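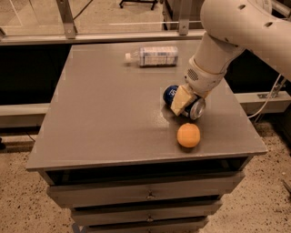 I have been meaning to write about the gray cabinet for months, and now that it's December and I'm stuck indoors with a cold and a pot of tea, I suppose it's time.

Some of you will remember that I spent most of the fall complaining about having nowhere to put anything down. The old table was far too big, and like every big table I've ever owned it filled up with mail and chargers until you had to eat standing at the counter. What I wanted was something small with drawers, with a top I could clear in one go. Gray, if possible, because everything else I own is already three different kinds of brown.

So, the cabinet. Three drawers, one above the other, each with a little metal knob in the middle, and an open space between the top drawer and the tabletop that I didn't think I'd care about and now couldn't live without. It's where the things go that I'm going to need again in ten minutes. My friend Marisol Tello calls it the mail slot, although I have never once put mail in it.

The top has a bit of a shine to it. I worried about that (I'm a person who sees every fingerprint) but it wipes down with a damp cloth and I've stopped fussing. The edge is nice and thick too, and squared off, so it feels solid when you lean on it, and I do lean on it, usually while on the phone with my sister.

The trouble with a clear surface is that it doesn't stay clear. You turn your back and there's a water bottle lying on its side, and a can, and a couple of balls, one blue and one orange. I love the orange one, I have to say. It's such a cheerful color against all that gray, and from across the room I still take it for a clementine. I have reached for it hungry more than once!

My rule, which I stole from Marisol, is that everything on top has to be dealt with before supper. Cans and bottles go out to the recycling. Balls go in the bottom drawer, which is the one for anything that rolls or bounces or has no other home. The middle drawer is string, tape, scissors and batteries. The top drawer was going to be for important papers and lasted maybe a week before the takeout menus moved in, and I've made my peace with it.

I did try drawer dividers. I spent 16 dollars on a set that was a hair too wide, sent it back, and ended up cutting down a couple of shoeboxes, which fit beautifully and cost me nothing but a slightly sore thumb. If you go the shoebox route, cut them lower than you think you need to. Mine caught on the drawer above the first time and I had to fish around with a butter knife to get the thing open again.

Next on my list is lining the drawers. I have half a roll of shelf paper left over from the kitchen, little green leaves on cream, and I think there's enough for two of the three. Marisol says to leave the bottom one plain since it gets the most abuse. She's probably right, but I'd like the leaves in there too, so I may be hunting for another roll after the holidays.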